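The Snack Drawer, Year Two

My resolution last December was to stop buying lunch at the gas station, and the way I went about it was to fill a desk drawer with snacks. I am a person who solves eating problems by acquiring more food.

The theory was sound. If I had something decent within arm's reach at 3 p.m., I wouldn't drive to Pulach for a hot dog that had been rolling since breakfast. So I ordered a box of Ollo oat bars, the plain ones, on the grounds that I'd never be tempted to eat two. They taste like a doormat with ambitions. I ate four the first afternoon.

Then came the sorting phase. I read somewhere that you eat less if you divide your snacks by type, so I bought little dividers and made a section for salty, a section for sweet, and a section for what the article called "functional," meaning nuts. The nuts have been in there since spring. I move them when I clean.
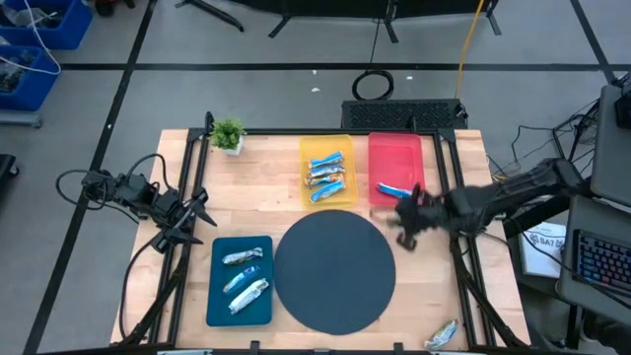 What did help, a bit, was reading the backs of packages. I had been buying Sekonar crackers for years on the strength of a green box with a leaf on it. One sleeve has 710 milligrams of sodium. A sleeve! I had always thought of a sleeve as the polite amount. The De Graaf cookies, which I'd been hiding at the back like contraband, come to 69 calories each, and I could have had a couple of those every day with a clear conscience and a lot more joy.

So the crackers are out and the cookies have moved up front. My rule now is 10 minutes: if I want something, I wait, and if I still want it after that, I get to have it. I have never once not wanted it. But the waiting does eat into the afternoon, and by the time I've had my cookie and wandered off for coffee it's nearly time to go home.

I haven't lost any weight. I have saved more than 1000 dollars on hot dogs and gas, most of which went to snacks. The drawer sticks now when it's full, so I'm looking at a bigger desk.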